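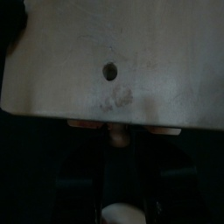
Morenike Ezeani wrote:
> Wrist depth drops out whenever the gripper is close in. Can we just raise the planner timeout to 400 ms and move on?

We can, in the sense that one can turn up the radio when the engine knocks. I replayed 18 logs through Jovance last night and the timeout fired in 2 of them. The rest were stale transforms — the wrist frame lags the arm by nearly 16 ms and the planner believes every word of it. 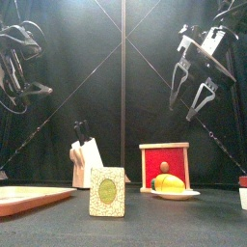

Danladi has the same lag from the fixed view, but it interpolates, so it gets away with it. I'd sooner borrow that code than write our own and apologise for it later. Patch is on my branch, colour-coded plots included.

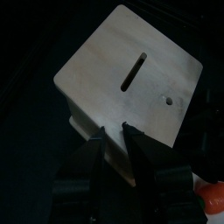 Wrist view, fingertips at the edge of the slotted box.

A-yeong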